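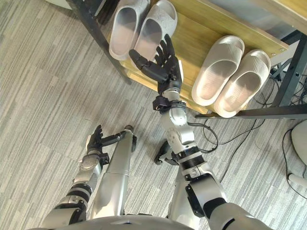
Entry 6. Shoe rack with grey slippers on the shelf, striped carpet in front.

10 November 2024

Subject: Entryway furniture, shoe rack and floor covering
Recorded by: Meenakshi Achari
Copies to: Vignesh Rao, Sowmya Rai

The shoe rack was reviewed today in its position on the carpet. It has a light wooden shelf on a black metal frame. The carpet is the grey-and-white striped one, stock number 2147, and it remains the floor covering for the entryway until further notice.

Fasteners on the rack were checked by hand. Two on the left side took a further quarter turn. The remainder were tight. The frame rocked slightly when pressed at one corner, and the foot at that corner has been adjusted. It should be checked again after the rack has stood for a week, as the carpet pile compresses under the feet and the level changes.

Slippers. The light grey pair is assigned to the shelf. Sowmya Rai asked whether slippers should be stored with toes to the wall or toes to the room. The earlier practice, recorded in February, was toes to the wall. Shota Okabe prefers the reverse for ease of stepping in. No decision was taken. Until one is, colleagues are requested to note the direction used in their own entries -- the February notes omitted it in several places and could not be compared.

Shelf surface. Wipe with a damp cloth and dry at once. The Cleso spray is not to be used on the wood. It left a dull patch on the previous shelf, and the patch did not come out with sanding. Outdoor shoes are not to be placed on this shelf at any time.

Carpet. Vacuum along the stripes, then across. Lift the rack to do this; dragging it has pulled threads before. Bhavana Chacko measured the clearance between the rack and the wall at 40 mm, sufficient for the narrow nozzle, and the rack should be returned to that distance afterward.

Outstanding:
Second pair of slippers, larger size, to be ordered from Rekutitz (V. Rao).
Felt pads for the feet of the rack -- confirm whether they are of any use on carpet before purchase.
Slipper direction to be settled.
Level of the rack to be rechecked and entered under this heading.

M. Achari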